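**Product group:** Tableware storage
**Range:** Penrose
**Supplier:** Ututa Kitchen and Dining
**Page revised:** July 25, 2026

# Penrose Mug Stand

The Penrose mug stand holds mugs off the counter by means of wooden pegs set above a round, flat base. It is intended for kitchens, staff break rooms and serving areas where cupboard space is limited and mugs are in use throughout the day.

The stand is supplied in light wood with a clear finish. The grain differs from one piece to the next, and small variations in tone are not considered a fault.

## Specifications

| Item | Detail |
|---|---|
| Overall height | 46 cm |
| Weight, unloaded | 800 g |
| Minimum handle opening | 3 cm |
| Finish | Clear, food-safe oil |
| Assembly | None required |

Mugs with a handle opening smaller than the minimum stated above will not seat fully on the peg and should be stored elsewhere. Customers ordering for an existing set of mugs are advised to measure the handle before placing an order.

## Placement and Use

Place the stand on a level surface, away from the edge of the counter. Load opposite sides in turn so that the weight remains balanced. Mugs should be drained before they are hung. The stand may be used next to a sink, provided that water does not collect under the base.

The stand must not be carried while loaded.

## Matching Items

Meltetti stoneware mugs are suitable for use with the Penrose stand. Square wooden boards in a similar light finish are listed separately under the Zalell name. Mugs and boards are not included in the price of the stand.
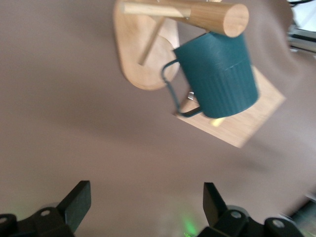
*Mug stand in light wood with ribbed mug in dark teal and square board.*

## Care

Wipe with a damp cloth and dry immediately. Do not soak the stand or place it in a dishwasher. If the surface becomes dull, apply a thin coat of food-safe oil, allow it to absorb overnight and remove any excess with a dry cloth.

## Ordering

Institutional orders are packed in protective sleeves and shipped on pallets holding up to 70 stands. Smaller quantities are sent by parcel service. Replacement pegs are not sold separately. Stands damaged in transit should be reported to the Ututa order desk with the delivery note number.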